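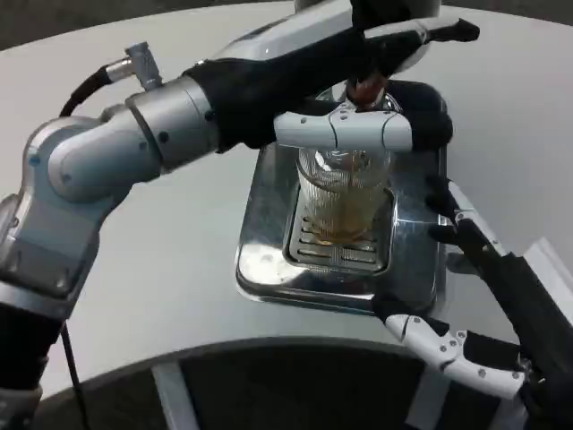
Left hand over the glass on the drip tray, right hand waiting beside it.

Success rate drops when both arms work around one glass - is my evaluation wrong or my policy?

Posted by tallgrass_lab in Robot Learning > Imitation and Evaluation
Tags: bimanual, behavior cloning, evaluation, drink serving

I'm a second-year grad student working on a two-arm setup with jointed-finger hands. The task is a drink station: a ribbed glass has to end up centered on the slotted grate of a drip tray, the left hand works at the tray, and then the right hand takes the glass and sets it on the table to the right. We call the task set Poswood, after the bench it started on. The policy is plain behavior cloning with action chunking, trained on 1221 teleoperated demonstrations. Input is the head view, one camera per wrist, and joint positions. No force sensing.

My problem is with the numbers. I score each trial in stages: glass on the grate, left hand finished at the tray, left hand clear, right hand grasp, glass set down. If I run the stages one at a time, starting each from a state taken from the demonstrations, every stage looks good. If I run the whole thing from the start, the result is much worse than I get by multiplying the stage results together. I ran 312 full trials in August and most of the failures were at the right hand grasp. The fingers close early, or they come in low and touch the tray first.

What I've tried so far:

Training longer. Validation loss went down, success didn't move.

Shorter action chunks. The handoff got a little better, but the left arm started to hesitate over the glass and sometimes never left.

Dropping the head view. Much worse.

My advisor wants a single number for the paper and would like to report the per-stage results because they are cleaner. I'm not comfortable with that, but I also can't explain the gap. Is there a standard way to report this? And does the gap say anything about the policy, or is it an artifact of how I reset the stages?

I can add details if needed. The liquid level varies between trials. The tray stays in the same place.

Angharad Gittins
Accepted by the poster

The gap is real and it does tell you something. When you start a stage from a demonstration state, you are testing the policy on the distribution it was trained on. When you run the full task, the right hand grasp starts from wherever the earlier stages left things. The glass may be off center on the grate by a small amount, and the left hand may be parked a bit lower than any operator ever parked it. Each of those would still have counted as a success for its own stage. The grasp then begins from a state it has hardly seen.

Multiplying stage results assumes the stages are independent, and in your task they share one glass and a very small workspace.

You can check this without training anything new. Save the full joint state and the camera images at every stage boundary in your full trials. Then do three sets of grasp trials:

Set A starts from demonstration states, as you do now.
Set B starts from boundary states saved during full runs, with the glass put back by hand to match the saved image as closely as you can.
Set C uses the arm poses from B but with the glass centered on the grate.

If B is bad and C is good, the glass position is your problem. If B and C are both bad, it's the arm poses, and I would look at the left arm first. With a head-mounted view and one arm reaching over the top of the glass, that arm can hide a good part of the rim and whatever the hand is doing there. In your photo the sleeve already covers part of what the left hand is on. An operator standing next to the robot can lean over and look. The policy only gets the cameras. Operators with a better view than the policy give you demonstrations where the right hand starts moving on information that isn't in the recorded images, and cloning that tends to produce early closing.

We had a similar result on a project called Seltemeo, with two arms and a shared container. Our operators could see the container directly. We collected a second batch where they worked only from the camera feeds. They were slower and complained about it, but the early closing mostly went away. We also added recovery demonstrations that started from saved failure states. I can't tell you how much each change helped, as we made them in the same week.

On reporting: put the full-run success rate in the main table. Give the per-stage numbers as conditional rates measured inside the full runs, meaning of the trials that reached the grasp, how many made it. If you want to keep the isolated stage results, put them in a separate column and say clearly how the resets were done. A reader can learn a lot from that difference. Include the trial count beside every rate, because the later stages will have fewer trials behind them.

One more thing. Write down your stage criteria before the next round and have someone else score a portion from video. "Left hand clear" is vague as you've described it. Choose a distance.

Skenness

Get more data. We saw nothing useful until we were well past 1000 demos per object, and you have one glass but several things going on with it. Also clear ribbed glass is hard for any camera. Try it with an opaque cup and see if the grasp comes back. If it does, you have your answer.

Đoàn

I agree with most of the first answer. The opaque cup test is worth an hour, but it won't settle things alone. A plain cup changes the friction and the shape as well as the look, so an improvement could come from any of them. Wrapping the same glass in matte tape changes less, though you still change the surface the fingers touch. Tape only the part the hand doesn't grip.

About the hesitation with shorter chunks: check for pauses in your demonstrations. Operators often stop over the glass before they pull the left arm back, and for those frames the images and joint positions are nearly the same. A policy with no history can't tell how long it has been waiting. You could trim the pauses or give the model 2 or more past observations. I would trim first. It's quick, and you can retrain overnight.

Also keep the tray fixed until this is solved, then move it on purpose and report that as a separate condition.

Comment from tallgrass_lab

Thanks. I ran a small version of sets A, B and C on Saturday. B and C are both poor and A is fine, so it looks like arm pose. The left hand stops lower in the full runs than in the demos. I'm setting up the camera-only teleoperation next and will post the conditional rates when I have enough trials.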